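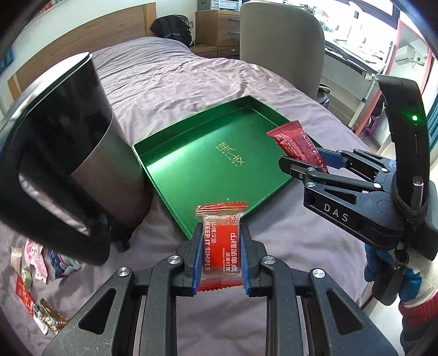 Can one duvet get me through both summer and winter?

For most bedrooms a light-to-middle-weight duvet will do it, as long as the air can move through it. The Plumovent was built around that idea. If your bedroom drops below 60°F at night in winter, put a blanket on top or go up to the Plumovent Deep.

Plumovent All-Season Duvet Insert
by Clesano
Queen and King
In stock, ships in two business days

I've been selling bedding for a long time and I still get excited when a duvet does something new, and this one does! The Plumovent has been on my own bed since February. It went on during a cold snap, and I fully expected to swap it for the summer one when the weather turned. The summer one is still in the closet. I only remembered it when I went in there looking for a suitcase.

How it's put together

Most down duvets are sewn in boxes. The stitching either goes straight through both layers of fabric, which makes a thin cold line everywhere there's a seam, or there are little walls of fabric inside (baffles) that let the down stand up to its full height. Clesano uses baffles, but the walls are an open mesh in place of solid cotton. Warm, damp air can travel sideways from box to box and out through a vented strip that runs along the side hems. You can find the strip with your fingers if you pinch the edge. It feels a bit like the lining of a good rain jacket.

The queen has 44 boxes. They are smaller across the shoulders and larger toward the foot, so there's a little more loft up top where people get chilly and a flatter, cooler section over the feet. It does mean the duvet has a right way up! Look for the gray loop in the middle of one short side. That end goes at the foot of the bed. Put it on backward and you'll still sleep fine, but you'll wonder what all my fuss was about.

The shell is a tightly woven cotton called Samis, and I love it. It's soft from the first night, and it doesn't make that crisp-bag noise every time somebody rolls over. Some down-proof cottons are so stiff that you have to sleep under them for a month before they relax. Samis feels like an old shirt straight out of the package.

Specifications, Queen

Finished size: 90 x 92 inches
Fill: white duck down
Fill weight: 639 grams
Shell: Samis cotton, undyed
Construction: mesh baffle box, graded sizes
Side vents: both long sides
Corner loops: four, plus the gray foot loop
Storage bag: cotton drawstring

The King is 106 x 92 inches and uses the same amount of down per square foot, so it sleeps just as warm. Please don't buy the King for a queen bed hoping to get extra warmth out of it. What you get is extra overhang, which is lovely if two people fight over the covers and a nuisance if your bed is low.

What it feels like

Light. That's the first thing everybody says in the store. If you like to be pinned down a little when you sleep, this will feel like too little at first, and you may be happier with wool. If you kick one leg out at three in the morning and pull it back in at four, this is your duvet. The warmth comes up quickly and then levels off, and it never gets to that swampy stage some synthetic fills reach around dawn.

It also drapes. A stiff duvet makes a tent over you with a draft at each shoulder. The Plumovent sinks in around your neck and stays there.
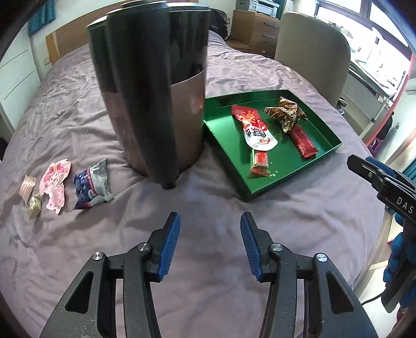

Lilac-mauve duvet with a tall black container standing on it.

Choosing a cover

The cover matters more than people think. You can take a beautiful breathable insert, put it inside a slick polyester cover, and lose nearly everything you paid for. Go for cotton percale, washed linen, or a light flannel if you run cold.

We carry the Morsy cover in both sizes, and it's the one I reach for. It has ties in all the corners and halfway down the sides, and it closes with buttons set well in from the edge so you don't end up with one under your chin. The colors lean soft and dusty. They're the kind that look better a little rumpled, and I say that as someone who has not ironed a duvet cover in his life and doesn't plan to.

Buy the cover the same size as the insert or up to two inches smaller. A slightly snug cover makes the bed look fuller and keeps the down from drifting around inside a big loose sack. Wash a new cotton cover before you judge the fit, because it will pull in some the first time.

Getting it into the cover

Turn the cover inside out and lay it flat on the bed with the opening at the foot. Lay the duvet on top, gray loop at the foot, and tie every tie. Then reach in through the opening, grab the two far corners through the fabric, and flip the whole thing back over itself. Shake hard. It's a noisy, silly job and it goes much faster with the door shut and the cat on the other side of it.

Washing

Wash it at home only if you have a big front loader. The queen needs a drum that isn't packed, and if you have to push it in with your knee, take it to a laundromat. Use warm water, a small amount of mild liquid soap, and an extra rinse. Skip fabric softener entirely. It coats the down and clogs the vents, and there's no getting it back out.

Drying is where down duvets get ruined. Use low heat and plenty of time, with a couple of clean tennis balls or dryer balls in there. Stop every 35 minutes, take it out, break up the clumps with your hands, and turn it around. When you're sure it's done, give it one more cycle. A clump you can feel is a damp clump. Hang it over a door overnight before you put it back in its cover.

Once a year is enough for most people if the cover gets washed regularly. In between, hang the duvet by an open window on a dry day. The loft comes back beautifully.

Small spills

Move the down away from the spot first by pinching the fabric and shaking, then wash only the shell with a damp cloth and a drop of dish soap. Pat it dry. Fruit juice and red wine should get cold water right away. Coffee with milk in it needs two tries. Please don't use bleach on Samis cotton, even though it's undyed. It yellows.

Storage

Keep it in the cotton bag, loose, on a shelf. Vacuum bags are fine for a move and terrible for a summer. Down that has been crushed for months takes ages to wake up, and some of it never does. If closet space is tight, the duvet can spend the season laid flat between the mattress and a bedspread, and guests will think you have a fancier mattress than you do.

Plumovent or Plumovent Deep?

The Deep has taller baffles and more down, with the same shell and the same vents. I recommend it for unheated rooms, drafty old upstairs bedrooms, and anyone who wears socks to bed in May. Couples who disagree should get the regular one and give the cold sleeper a wool throw. We've talked plenty of customers down from the Deep and very few have come back for it.

Returns

Sleep under it. You have 35 nights to decide, and we'd much rather you used them properly, in your own cover, with the windows the way you like them. Keep the cotton bag and the paper tag. Returned duvets are never resold as new.

Come and feel the sample if you're near the store. It's on the low bench to the left of the door, and you're welcome to climb under it.

Fouad El Idrissi
Page updated 2025-11-22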